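In Defense of the Table That Holds Everything

My sister-in-law, Jeanine Mertens, believes a table should be bare between meals. She has a drawer for string. I have a table, and I would like to argue that it works harder than her drawer.

Put a notebook in a drawer and you have buried it. Leave it out beside the grapes and you will at least write down that you need more grapes. I once spent 100 dollars on storage bins, and they are now storing each other.
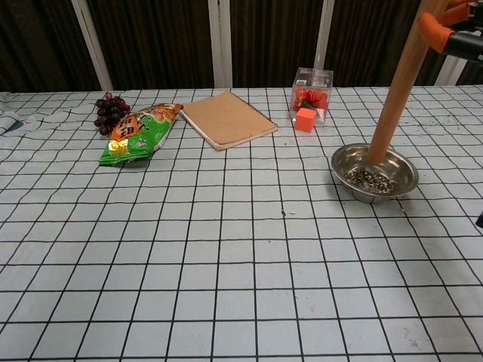

Jeanine says this is how a person ends up eating snacks over the paperwork. Well, yes. I do some of my best paperwork that way. A grid tablecloth even gives the mess a filing system: the bowl of seeds has its squares, the snack bag has its own, and I know where both of them live. She still can't find her scissors.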